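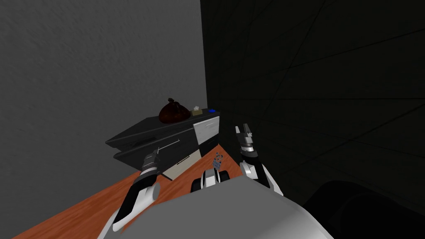 My first week at Plumine, they gave me a headset, a locker and a chair with one bad wheel, and told me I'd be babysitting. I'd spent 25 years cleaning rooms at the Prorkilton, so babysitting sounded great!

The job is watching the practice room on a screen. The robot reaches for a drawer handle, and I press green if I like how it's going and red if I don't. On a good shift I get through 143 tries (my thumb has opinions about that). Then the cabinet gets its stuff set back on top – the sack, the little tissue box, the blue thing we all call the mint – and off we go again.

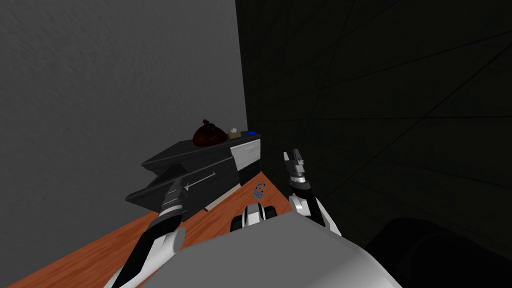 I used to open a drawer with my hip while I was on the phone with my sister. Now I lean into the screen and whisper "left, honey, left," like it can hear me.

Around 40 of us came over from the hotel. The women on the Thursday shift still fold their jackets in thirds, the way we did the towels, and we still eat at eleven because that's when the floors used to be done. We argue about who's the toughest grader. It's me.

Last night my old supervisor called and asked if the machines were coming for the third floor. I said I didn't know. Then I told her how to hold out for a chair with good wheels, and she laughed and went to find a pen.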